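Talking Border Towns, Tolls and Very Old Grudges with Yaqin Fan 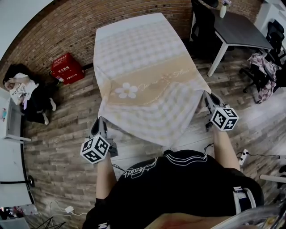
Leobardo Arriaga wrote in after my last post to ask why anyone should care about a war over river tolls that ended before his great-great-grandparents were born, and whether I could please get back to castles. Fair enough, Leobardo! I like castles too. But I'd just spent a long afternoon on the phone with Yaqin Fan, and by the end of it I was ready to talk about river tolls with strangers at the bus stop, so you're all getting this instead.

Yaqin has been working on the history of Jorport for 16 years. If you don't know Jorport (I didn't, until I got her book in the mail), it's the old river town that sat on the line between two small duchies and got handed back and forth so often that people there kept two sets of weights under the shop counter. The quarrel went on, with breaks, for some 190 years. I asked her whether it was even right to call that one war.

"People at the time would have laughed at you," she said. "They had a quarrel over the bridge, then a quarrel over a wedding, then a quarrel over who got to tax the salt. It was a schoolmaster in the nineteenth century who put it all in one book and gave it one name. And once it has a name it has a hero and a villain."

That schoolmaster is a big part of her story, and he's the part I enjoyed most. He never signed his book, which drives her crazy. What he did do was take a dry pile of toll accounts and turn it into a tale about a brave little people holding off greedy foreigners from across the water. Schools on the west bank used it for decades. Schools on the east bank had their own version, with the same bridge and the same siege, and the greedy foreigners facing the other way.

I wanted to know which one was closer to the truth.

"Neither side had a people, in his sense," Yaqin said. "You had a duke, and you had those who paid the duke. I have a miller who swears loyalty three times in one winter. He wasn't a traitor to anybody. He had a mill."

I laughed out loud at the miller, and she told me that everyone does, and that she feels a bit bad for him now, being laughed at on the phone all these centuries later. He turns up in her second chapter and then again near the end, much older, suing his son-in-law over a boat. She'd have written the whole book about him if there were more to go on.

We got onto language next, which is where I'd expected things to get heated. Both banks spoke more or less the same dialect until well after the fighting was over. The court records slip between spellings in the middle of a line, sometimes in the middle of a name. One family shows up under five spellings, and for a long while Yaqin had them down as five families.

"I'd drawn a whole chart," she said. "It was beautiful. Severin Riedl looked at it for maybe ten seconds and asked me why they all owned the same field."

(Severin gets a very warm paragraph in her acknowledgments, and now I know why.)

So when did the two banks start to feel like two countries? Later than you'd think, she says, and mostly on paper. Customs posts came first. Then maps for schoolrooms, with one side pink and the other side green. Then statues. There's one on the west bank of a captain who, as far as she can find, was in charge of the siege for under a week and spent most of that in bed with a fever. He has a sword and a terrific mustache. East bank children used to be brought over on the ferry to look at him and be told he was a thief.

I asked if any of that old feeling was still around. She took her time over this one.

"It comes and goes. When there's work on both sides, people marry across the river and tell jokes. When a factory closes, somebody remembers the siege. I went to a public meeting in July about bus routes, just bus routes, and a man stood up and talked about 'what they did to us at the bridge.' He meant the siege. He wasn't being funny."

The bus routes passed, by the way. I asked.

What I kept coming back to, reading the book, was how many of the people in it weren't from either bank at all. Boatmen, weavers, peddlers, a family of bell founders who moved in and stayed for generations. The schoolmaster leaves out every one of them. Yaqin found them in the toll rolls, since newcomers paid a different rate for the first couple of years and the clerk had to write down where they'd come from. I said it was a nice irony that a tax gave them back to us, and she said she'd thought so too, until she read how high the rate was.

She has strong opinions about how the siege gets taught these days, and most of them come down to wanting students to see both schoolbooks next to each other. Lena Borkowska tried that with her own class and sent Yaqin the results. One kid had written in the margin that the two authors should have met for coffee. Another wanted to know why there weren't any women. Yaqin wrote back to that one personally, with a list of names from the toll rolls, starting with a widow who ran the ferry and overcharged soldiers from both armies.

We ran way over time. I'd promised to let her go by four, and it was closer to five when she remembered she had soup on. Before she went I put Leobardo's question to her, the one about why anyone should care.

"Tell him there's a castle," she said. "It's mostly a parking lot now, but there's one good tower, and the stairs are open in summer if he doesn't mind pigeons."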